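Workshop Tips: Recording Grasp Examples
Birnurdale Teaching Workshop — 10/19/22

Clear packaging is difficult for a learning system. Record 40 examples of each pouch, and turn the pouch slightly between attempts. Wipe the fingers with a dry cloth after every 11 recordings.

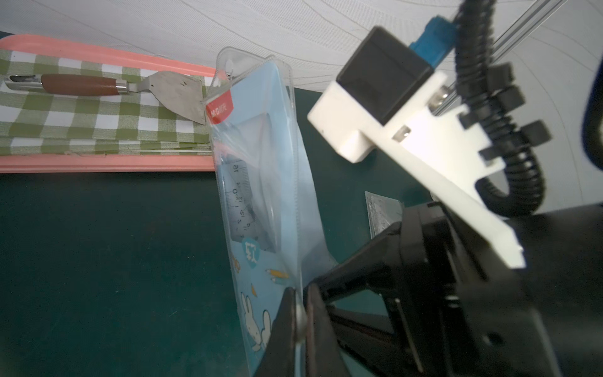
Gripper fingers at the lower edge of a clear zip pouch with a ruler inside.

Keep failed grasps in the set and label them as such — they are as useful as the clean ones. Lower the lamp if creases in the plastic produce glare. Questions may be directed to Orla Hayes.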